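June 2023

Back on the Flilard job after lunch, and my eyes are like two boiled eggs. We're meant to hand over 400 good goes by the end of the month and I'd hoped to be further on than I am. Still! Better than January, when we were all huddled in coats at the Duser office and the simulator fell over every time anyone opened a second window.

So the way it goes at the moment is that I sit with the controller in my lap, drive the arm about in the made-up kitchen, and every try gets saved from start to finish, wobbles and all. Then I go back through and mark which ones are fit to learn from. I got through 45 before my tea went cold, which I was pretty pleased with (the good ones come in little runs, and then I get cocky and clout something).

The wrist view is what does my head in. You're so close to everything that half the time it's all black links and pin holes, and you have to feel your way by the one pale bit. I stopped on this moment for ages, trying to make up my mind whether the tip was touching the panel or only nearly, and I still couldn't swear to it.

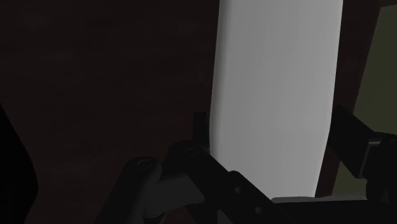

Leave the doubtful ones in, came the message from Kusow when I asked, and just tag them as doubtful, because a model that only ever sees tidy grabs goes to pieces the first time it lines up badly. Fair enough, I suppose, although it does mean another column on the sheet and I was only just getting used to the old one. I wrote back asking whether doubtful means doubtful to me or doubtful to the arm. No answer yet.

The other thing is the light. Wogan, the bit of software that shuffles the colours and lamps for us, seems to have a soft spot for gloom this week, all deep browns and murky greens. I've asked if we can have a brighter batch next, say 50 of them, just so I can see what my own fingers are up to.

Shoulder's a bit sore. Must put the chair up a notch before I start tomorrow, and find the other charger, and redo the 5 from this morning that I saved under the wrong name.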